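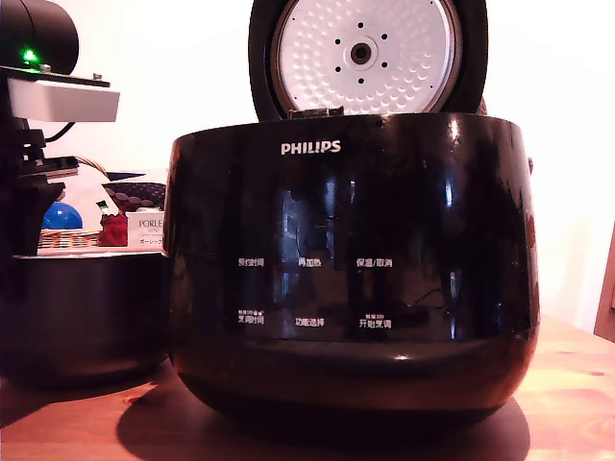

Unit 4. Heat transfer in small cooking appliances

4.1 Energy balance
An electric cooker delivers heat to a metal pot from below. Part of it raises the temperature of the water and grain, part drives evaporation, and the remainder leaves through the walls and lid. For the worked problem in this unit, take a heater rating of 600 W and a measured loss of 162 W at the boiling point. The net power available for evaporation is 438 W.

4.2 Thermostat cutoff
While free liquid water remains in the pot, the base stays close to 100 °C at sea level. Once the water has been absorbed or driven off, the base temperature rises quickly. In the classic design a magnet loses its pull at a set temperature and a spring opens the switch. Electronic models read a thermistor and apply the same logic in software.

4.3 The lid
Steam condenses on any lid surface below the local boiling point and gives up its latent heat there. A vent limits the pressure. With the lid open, evaporation is no longer limited by the vent, and the 162 W figure must not be used.

4.4 Altitude
Water boils at a lower temperature as air pressure falls. Starch gelatinization still proceeds, but more slowly – allow a longer hold time. Use the boiling point table in Greten, chapter 3.

Problems
1. Starting with 676 g of water at 20 °C, find the time to reach 100 °C at 600 W. Neglect losses and the heat capacity of the pot.
2. Repeat with a constant loss of 162 W.
3. Find the evaporation rate in g/min for the conditions in 4.1.

Submit written solutions to Shiela Dagdag before the July lab. Show units at every step.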